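Pastwood Folding Table, Long

Item 2320
Brand: Pastwood
Top color: white
Availability: in stock, ships from our warehouse

The Pastwood Long is a work table for rooms that get used for more than one thing. It has a smooth white top, a steel underframe and legs that fold flat against the underside. We sell it to offices, sewing groups, print shops, church halls and a good number of people who just want a big surface at home for sorting and folding laundry.

It replaces the older Heltent table, which we stopped carrying in August. The two are the same height, so if you already own Heltent tables you can put a Pastwood next to them and the tops will line up. The connecting clips are different. Heltent clips do not fit the Pastwood frame, and we no longer have spare Heltent clips.

Top

The top is matte and slightly textured. Fabric slides on it without catching, and paper stays where you put it. Pencil, chalk and most washable markers come off with a damp cloth. Permanent marker will leave a shadow. Do not use scouring powder or acetone, as both will dull the finish and the dull patch cannot be polished out.

The edge band is glued on and rounded at the corners. A hot iron should not be placed directly on the top. If you press fabric at the table, use a pressing mat at least as large as the piece you are working on.

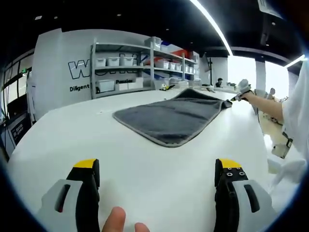 Marlene Ruppert wrote that she bought two for cutting and folding, and that the surface is as good as we say but the table is heavier than she expected from the listing. She can set one up alone but would not want to carry it up a flight of stairs by herself. We have since moved the handling note higher on the page, and you will find it in the next section.

Handling and setup

Plan on two people for carrying. One person can open the table once it is lying on the floor:

Lay it top side down on a blanket or the flattened carton.
Swing out each leg pair until the lock ring drops over the joint.
Check that both rings are all the way down.
Turn the table over, using two people if the floor is slippery.

Each leg has a screw foot for uneven floors. Turn it by hand. If a foot is stiff, take the weight off that leg first.

Load

The table is rated for 1,000 newtons spread evenly over the top. That is plenty for sewing machines, monitors, stacks of linen or a paper trimmer. It is not rated for standing or sitting on, and the warranty does not cover a frame bent that way.

Joining tables

Two or more tables can be joined end to end with the Lammers clip set, sold separately. One set joins two tables. The clips grip the frame from below and leave the top clear, though you will feel a thin seam between the tops. For cutting fabric, we suggest keeping the blade away from the seam or laying a cutting mat across it.

Accessories

Lammers clip set
Plullar cable tray, screws to the long side of the frame
Plullar felt pads, pack of 5
Replacement lock rings, sold in pairs
Storage cart, for tables folded flat

The cable tray has to come off before the legs will fold. If you put the table away every night, skip it.

Questions we get

Does it come in other colors?
The top comes in white only. The frame is white or gray.

Can the height be changed?
No, apart from the small adjustment in the feet. Leg extensions made for other brands should not be used.

Can it stay outdoors?
Keep it indoors. The top will swell if water gets under the edge band.

Shipping and returns

Tables ship by freight on a pallet, and the driver delivers to the curb. Inside delivery can be added at checkout. Orders over $2,000 ship free. Please open the carton and check the corners before you sign, and write any damage on the delivery slip.

Unused tables can be returned in the original carton. Return freight is paid by the buyer unless the table arrived damaged. For quantity pricing or school orders, contact Malte Meinecke in the sales office.

Page last updated Thursday, June 16, 2022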